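How to Write a Celebrity Obituary Without Embarrassing Yourself

Fans will forgive a dull tribute. They won't forgive you for killing off an actor who is currently eating lunch. Work through these steps in order.

1. Confirm the death. You want the family, the agent or the hospital. A fan account with 4000 followers and a candle emoji is none of these.

2. Get the age right. Actors shave off years, so check two sources and do the subtraction yourself. Then do it again from the month of birth. A July birthday catches somebody every year.

3. Put the news first. Name, age, what they were known for, where they died. The childhood in Clarndale can wait until paragraph four.
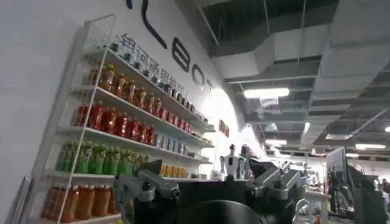 Shelves of bottled drinks, arranged by color.

4. Pick three credits. My first draft on a soap star listed 178 episodes by title – the editor, Primo Fabbri, sent it back with one word on it, and the word was "no."

5. Go easy on "legendary." One per obituary, and only if strangers would agree. The man who played the second detective in Strickland was well liked, and you can say so.

6. State the cause only if it has been released. "After a short illness" is fine if the family said it. Your hunch isn't.

7. Read it aloud, then cut 20 words. They're usually adjectives.
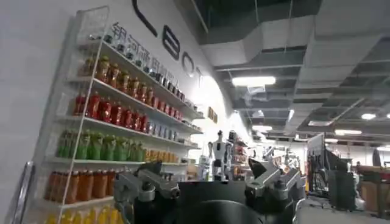
Myrtle Ambrose wrote in to say that step three is all very well, but she reads obituaries for the childhood and skips the awards, and would the author please stop burying it. Fair enough. Move it up to paragraph three, but no higher.

8. Keep the file. Corrections will arrive, often from cousins. Fix the error, note the fix at the bottom and thank the cousin.

411 shares | 20 comments

We use cookies to remember your preferences. Accept | Manage

Contact | © Treltico | Back to top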